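Beschaffungsplanung Assistenzrobotik — Bildergalerie zur Planungsphase

Stand: 29. Dezember 2023

Die Arbeitsgruppe Wohnassistenz der Stiftung Clenden bereitet die Anschaffung von zwei mobilen Robotern mit jeweils zwei Armen vor. Vor der Ausschreibung werden die Arbeitsabläufe in einer simulierten Wohnung durchgespielt, damit Reichweite, Greiferform und Platzbedarf in das Leistungsverzeichnis aufgenommen werden können. Die fachliche Leitung liegt bei Birthe Bech, die Haushaltsplanung verantwortet Zuleica Falcão.

Durchfahrten und Stellflächen

Enge Stellen zwischen Möbeln, Wandflächen und Säulen bestimmen, welche Baubreite für die Fahrbasis zulässig ist. Die Anbieter haben das Maß mit angelegten und mit ausgestreckten Armen anzugeben. 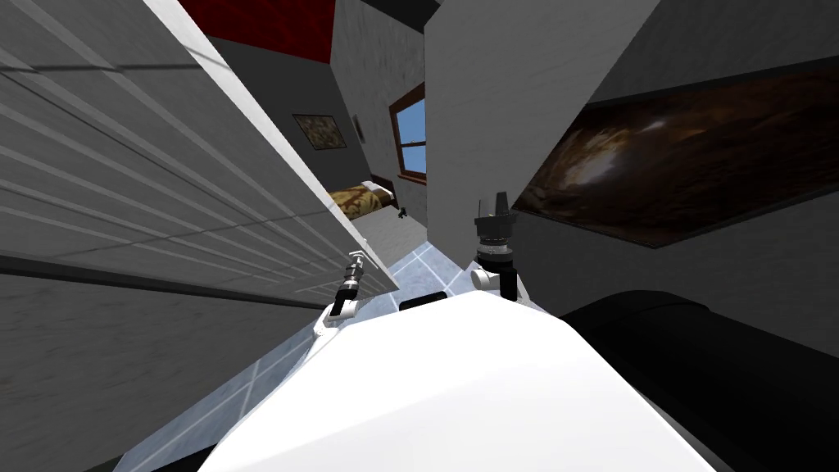 Für die Fahrbasis liegen Richtpreisangebote der Firmen Ollik und Araújo vor. Beide Angebote enthalten Lieferung und Einweisung, nicht jedoch die Wartung nach Ablauf der Gewährleistung. Diese wird als eigene Position geführt und über die gesamte Nutzungsdauer veranschlagt. Für Verbrauchsteile sind 1000 Euro je Gerät und Jahr eingestellt.

Arbeiten an Tischflächen

Der Greifer ist als gesonderter Posten ausgewiesen. Er kann damit unabhängig von der Fahrbasis vergeben werden, sofern die Schnittstelle offengelegt ist. Die Firma Flesico hat hierzu ein Datenblatt mit 77 Prüfpunkten eingereicht, das derzeit ausgewertet wird.

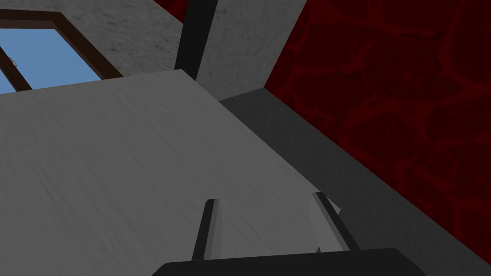
Muss der Greifer beim selben Anbieter bestellt werden wie die Fahrbasis?
Eine getrennte Vergabe ist zulässig. Der Anbieter der Fahrbasis muss in diesem Fall schriftlich bestätigen, dass die Gewährleistung durch den fremden Greifer nicht berührt wird.

Arbeiten an Möbelfronten

Knäufe und Lamellen stellen andere Anforderungen an Öffnungsweite und Fingerform als glatte Flächen. Im Leistungsverzeichnis werden sie deshalb eigens genannt. Für die Abnahme sind 40 Durchläufe je Gerät vorgesehen — die Kosten hierfür trägt der Auftragnehmer.
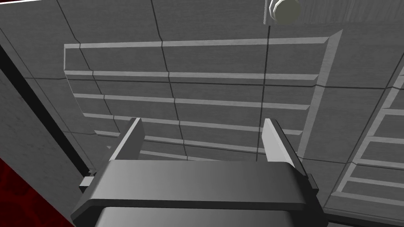

Geöffneter Greifer vor einer Front mit waagerechten Lamellen, Simulation.

Die Veröffentlichung der Ausschreibung ist für Juli geplant. Rückfragen zum Kostenrahmen sind schriftlich an die Haushaltsplanung zu richten.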